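Fröhlich Londale Three-Hand Wristwatch

Item status: in stock, usually
Ships from: Nerkovdale

The Londale tells the time. We put that first because we have sat through a lot of watch catalogs, and it can take four pages of sailing and mountaineering before anyone gets to it. You will find an hour hand, a minute hand, a second hand, and a small window with the date in it. The date needs correcting at the end of any month shorter than 31 days. You pull the crown out one click and turn it. People have survived this.

Ingeborg Rathjen drew the first Londale on the back of a parts invoice and has spent the years since refusing to let us add things to it. Torben Reinholz wanted a moon phase. He still brings it up. There is no moon phase.

What you get

Case: stainless steel, brushed on the sides, 38 mm across without the crown
Crystal: flat sapphire
Movement: automatic, hand-windable, stops when you pull the crown all the way out
Power reserve: about 40 hours, so take it off Friday and expect an argument with it by Sunday
Water resistance: 100 meters
Lug width: 20 mm, so any strap you already own in that size will fit
Strap: calfskin, black or tan, pin buckle
Warranty: two years, parts and labor

On the 100 meters

Every watch company prints this number and then spends a paragraph taking it back. Our paragraph is short. Swim in it, shower in it if you must, wash the dishes. Push the crown in before you do any of that. Leather does not care for swimming pools, so if you plan to be in one a lot, order the rubber strap and save yourself the smell.

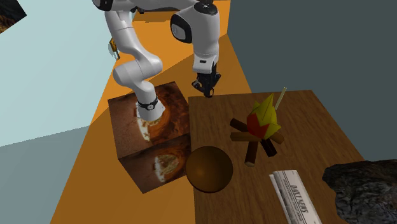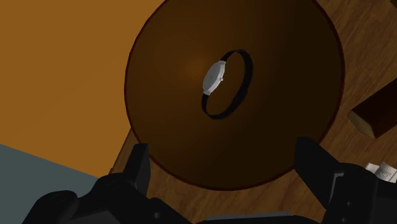 On accuracy

An automatic watch drifts. Each Londale is regulated on the bench in several positions before it goes out, and most of them settle within a few seconds a day once they have been worn for a couple of weeks. If yours gains, try resting it crown down at night. If it loses, try it dial up. If it gains or loses more than you can live with, send it back to Detlef Ostermann at the service desk, who will adjust it and return it with a handwritten card giving the new rate. Some customers have begun collecting the cards, and we would like them to stop sending in watches that run perfectly well.

For total accuracy, we recommend your phone.

Winding and wearing

If the watch has stopped, give the crown 20 or so turns before putting it on. You will not overwind it. Please don't shake it like a can of spray paint. Do not change the date between nine in the evening and three in the morning, when the mechanism is already busy doing that itself – the watch may not know it's night, so check which side of noon it thinks it's on first.

Keep it away from speaker magnets and the clasps on certain handbags. A magnetized Londale will run fast, sometimes wildly, and can be cured in under a minute by any repair shop with a demagnetizer.

Service

Plan on a full service every five years or so. We open it, clean it, oil it, replace the gaskets and test it for pressure. Polishing is optional, and Nele Gerlach will try to talk you out of it. She feels that scratches are yours and you should keep them. We do not charge less for her opinion.

Numbering

Production is limited to 1000 pieces per dial color, numbered on the case back. Number 99 in the gray dial belongs to Elfriede Harms, who asked for it before there was a gray dial, so kindly stop requesting it. Other numbers can be requested in the order notes. We'll do what we can.

Dial colors

White, gray, and a dark green that looks black indoors. If you buy the green and work in an office, you have bought a black watch with a pleasant secret.

Also in this line

Standamden strap, rubber, 20 mm, black only
Standamden strap, calfskin, 20 mm, black or tan
Spring bar tool, two tips, one spare
Travel pouch, gray felt, holds one watch

Returns

Unworn, within 30 days, stickers still on. If the stickers are off but you swear you only looked at it, call us and we'll discuss it.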